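**Dust** is the fine matter that settles on any surface left alone long enough to be noticed. It is made of soil, lint, pollen, soot and skin, in proportions that every household believes are better than the neighbors'.

## Study

The best-known survey of indoor dust was made in the town of Demcombe by Chiyo Hoshino, who swept 222 homes and was invited back to very few of them. She found that 35 percent of the dust by weight had walked in on shoes. Her critic Nam-gil Pyo put the share at 70 percent, having swept only his own house.

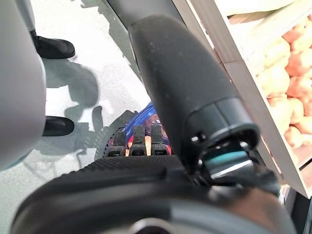
*Pale dust spots on a matte dark gray surface.*

## Visibility

Dust shows most on dark, dull finishes and in low side light, which explains the long popularity of beige. Mairéad Dolan's *The Gray Shelf* gives 1,418 household remedies for it, nearly all of them a damp cloth.

## Removal

Dry feather dusters move dust from high places to lower ones. Damp cloths pick it up, and vacuum cleaners with poor filters return part of it to the air, where it waits for company to arrive.

## See also

- Lint
- Pollen
- Doormat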